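关于我们

Lillisel 是一家做家务与车间杂活自动化测试的小公司。我们不生产机器人，也不代理任何品牌。客户把机械臂、控制程序或者训练好的模型交给我们，我们安排任务、跑测试、写报告，告诉对方哪些活能干，哪些活还干不了。

公司由 Elspeth Urquhart 创办。她之前在一家五金配件厂管装配线，管了很多年，厂里先后买过两套自动上料设备，一套用到了今天，另一套装好之后一直盖着防尘布。她离开工厂以后想弄清楚的事情很简单：买设备之前，能不能有人先把话说明白。Lillisel 就是这样开始的。

我们现在有三条业务线。

Narnisia 是仿真测试。任务先在计算机里搭出来，机械臂、桌面、物件、墙壁都是渲染的，光照和摆放可以反复改。仿真便宜，一个晚上可以跑很多遍，适合筛掉明显不行的方案。

Panasiuk 是实物复测。仿真里通过的任务，换成真的机械臂、真的零件再做一遍。这一步慢得多，人要在旁边看着，东西掉了要捡，夹爪磨了要换。

Ala 是家庭任务清单，内容包括收拾桌面、把东西放回盒子、叠毛巾、装洗碗机、分拣袜子等等。清单由我们自己维护，客户可以整份采用，也可以只挑几项。

机器现在能做到什么程度

这是来访者问得最多的问题，所以我们把回答写在这里，每年九月更新一次。

先说车间。位置固定、形状固定、来料方向固定的活，机器早就能干，而且干得比人稳。搬箱子、上螺丝、码垛都属于这一类。麻烦出在零散的活上：小批量换型，零件倒在托盘里互相压着，垫片和小方块混在一起。人伸手一拨就分开了，机械臂要先看清哪个在上面，再决定从哪边下爪。很多厂里的自动化停在这一步，最后还是安排一个工人坐在机器旁边理料。

再说家里。家里比车间难。车间的地面是平的，灯是固定的，工位上不会突然多出一只拖鞋。家里的桌子今天放着杯子，明天放着快递，抽屉有的顺有的卡。目前我们测过的方案里，把几件硬的小东西从桌面放进一个敞口盒子，条件好的时候做得不错。软的东西，比如衣服和塑料袋，成绩差很多。透明的杯子也常常看错位置。

所以我们的测试从最基本的动作做起：靠近、夹住、移动、放下。物件多半是小方块、长条和浅盘，背景也尽量干净。这些动作做不稳，谈收拾厨房没有意义。

Narnisia 的两个渲染画面：

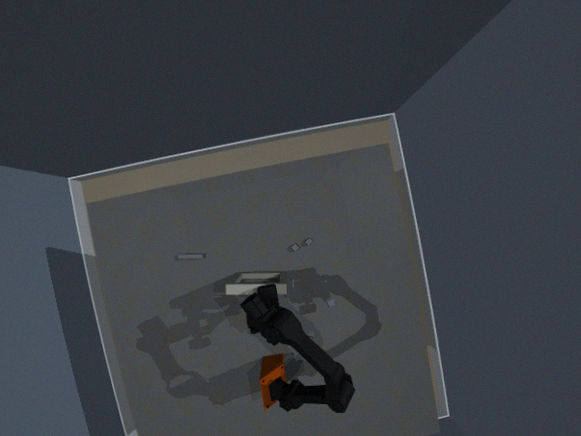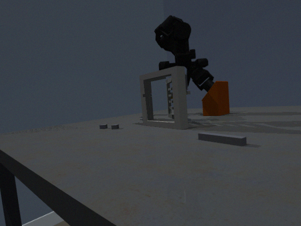 过去一年，我们一共完成了 3,521 次测试，其中 539 次是实物复测，其余都在仿真里进行。Ala 清单目前有 45 项任务，每一项都写明起始摆放、完成标准和时间上限。时间上限参照普通人不慌不忙做这件事的用时，再放宽几倍。放宽以后仍然超时的，一律记为未完成。

有些客户不喜欢这个规定。他们觉得机器慢一点没关系，夜里没人用厨房，让它慢慢收拾就好。我们讨论过，决定保留时间上限，另外加了一栏“不限时结果”，两个数字都写进报告，由客户自己判断。

我们怎么打分

每项任务分步骤计分。以“把小件收进盘里”为例，找到物件算一步，夹起算一步，移到盘口上方算一步，松开后物件留在盘内算一步。夹起以后半路掉落，前面的分照给，后面的不给。碰翻盘子要扣分，把别的东西推下桌子也要扣分。

总分之外，我们会把失败的过程逐条写出来。许多厂家发布的演示视频只有成功的那一遍，看的人没法知道前面试过几遍。我们的报告里，失败的部分通常比成功的部分长。负责开发的人最常翻的也是这一部分，因为哪个关节角度不对、哪次判断晚了半秒，都在里面。

仿真和实物的成绩分开列，不合并计算。同一套程序在两边的表现可能差得很远，常见的原因有摩擦力设得太理想、夹爪在现实中有一点松动、桌面反光影响识别。有一次，一位客户的程序在仿真里几乎没有失误，换到实物上，第一天连木块都夹不起来，后来查明是夹爪两侧的橡胶垫厚度不一样。这类问题在计算机里看不到。

我们不做的事

不替客户修改程序。测试方如果动手改，测试结果就不好解释了。我们可以指出问题出在哪一步，改动由客户自己完成，改完再送来测。

不出具“可以替代人工”之类的结论。一台设备能不能替代一个岗位，要看厂里的排班、订单和维修条件，我们只测动作和任务。

不测与老人、病人、儿童身体直接接触的任务。扶人起床、喂饭这类工作，安全要求和我们的场地条件不匹配，有需要的客户请找有相应资质的机构。

不收按结果浮动的费用。报价按任务项数和测试次数计算，成绩好坏价格一样。

团队

团队成员来自装配、软件和家政三个方向。把家政的人请进来是 Elspeth 的主意。Ala 清单最早的版本由工程师来写，“擦桌子”一项只写了一句“擦拭整个桌面”。做过多年保洁的同事看完以后改成了半页纸：先收碎屑，再用湿布，边角单独擦，擦完布要洗。现在清单里每一项任务，都先由真正做这件事的人写一遍，工程师再把它拆成步骤。

新同事入职后的头两周不碰机器，先亲手把清单上的任务做一遍并记录用时。叠床单那一项大家都嫌烦，到现在也没有取消。

参观与合作

测试间可以预约参观，上午十点到下午四点之间都行，每批不要超过六个人。实物复测进行时，请站在黄线外面，手机调成静音。正在测试的客户项目不对外展示，参观时看到的是我们自己的练习任务。

送测之前，请准备好控制程序的接口说明、机械臂型号和夹爪尺寸。只做 Narnisia 仿真测试的，不需要寄送硬件。需要 Panasiuk 复测的，请提前一个月联系我们安排场地，夹爪易损件请多寄一套备用。

学校和个人也可以申请使用 Ala 清单。教学用途免费，使用时注明清单版本即可。如果您在家里或者厂里有一件杂活，觉得应该放进清单，欢迎写信告诉我们，写清楚东西有哪些、放在哪里、做到什么样子算做完。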